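Lukville to trial lower mowing frequency on sports ground margins

Lukville town council will cut back mowing on the margins of its sports grounds from next spring, following a decision by the parks department on Thursday. The playing surfaces themselves are not affected. The change applies to the strips between the touchlines and the boundary fences, and to the banks behind the goals at the Kinnunen Road ground.

Under the present schedule, margins are cut at the same interval as the pitches, giving 26 cuts in a full season. The new schedule allows for five. The first will take place once the spring bulbs have died back and the last in November, with the cuttings removed on each occasion. At present the cuttings are left where they fall, which returns nitrogen to the soil and favours coarse grasses over slower-growing plants.

The department's report puts the case mainly in terms of machine hours. A margin cut requires the narrow-deck mower, which has to be brought to each site on a trailer and cannot be used on the pitches because of its wheel loading. The report lists set-up and transport as the largest part of the time spent at the smaller grounds. Removing the cuttings will take longer per visit, but the reduced number of visits is expected to more than cover this.

Soil samples were taken at each ground before the report was written. Phosphorus levels were high at Kinnunen Road, where the margins were fertilised together with the pitch until the spreader was replaced. At the remaining grounds the readings were moderate. High phosphorus slows the establishment of wild flowers, and the report advises against sowing seed at Kinnunen Road in the first two years. Grass will be left to grow and be cut and cleared, in order to draw the level down.

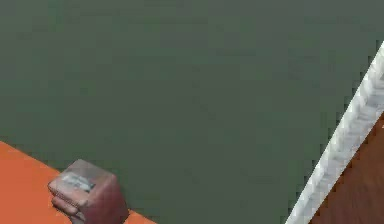

Ritva Kallio told the department in a written response that the plan takes too little account of drainage. In her view the ditch along the eastern side of Kinnunen Road already fills with dead grass in autumn, and a taller margin will make this worse unless the ditch is cleared before the November cut as well as after it. She also asked for the outlet grating to be inspected monthly, and for the results to be published.

The department has accepted the first point. An additional ditch clearance has been added to the schedule and will be carried out by hand, as the bank is too steep for the flail. The request for monthly inspection was not taken up. The grating will be checked after heavy rain, under the arrangement that applies to other outlets in the town.

Where seed is to be used, it will be a mixture of fine-leaved fescues, common bent and native perennials. Yellow rattle will be included at a low rate to weaken the existing grasses. It is an annual and has to be sown in autumn on to scarified ground, as the seed needs a long period of cold before it will germinate. The supplier is Florimport, which already provides the council's bedding plants. The order is for 52 kilograms, to be delivered in two lots so that the second can be adjusted if the first establishes poorly.

Seed will be sown at two grounds only. At the others the margins will be left to develop from what is in the soil, and will serve as a comparison. Plants will be recorded twice a year along fixed lines marked by pegs set flush with the ground. The method is the one used on the town's road verges, so that the two sets of records can be read together.

Ball retrieval was raised by several clubs during the consultation. Longer grass makes balls harder to find, and the clubs reported that play is already held up at the unfenced end of the Dilum field. The department has agreed to keep a mown strip next to the touchlines at all grounds and a wider one behind the goals. Cricket boundaries are excluded from the scheme for the length of the playing season.

Waldemar Jasińska, responding on behalf of the athletics section, asked that the grass next to the long jump run-up should stay short, as seed heads blow on to the track and clog the drainage channel beside it. This has been granted. The same request for the throwing area was refused, on the ground that the landing sector is already cut with the pitch and the land beyond it is not used.

The report also deals with ticks. It notes that paths and spectator areas will remain under the present mowing schedule, and that a sign will be placed at each entrance advising visitors to keep to short grass. The wording of the sign has not been settled.

The budget for the first year includes a sum of 500 euros for signs and pegs. Seed and labour are met from the existing parks allocation. Composting of the cuttings will be handled at the council's own site, where space has been set aside next to the leaf store. Material from Kinnunen Road will be kept in a separate heap because of its phosphorus content and will not be used on the margins.

The trial runs for three seasons. An interim report is due after the second, and the department may return any margin to the former schedule before then if drainage or sight lines are affected. Comments on the sowing plan can be submitted at the parks office until the end of the month.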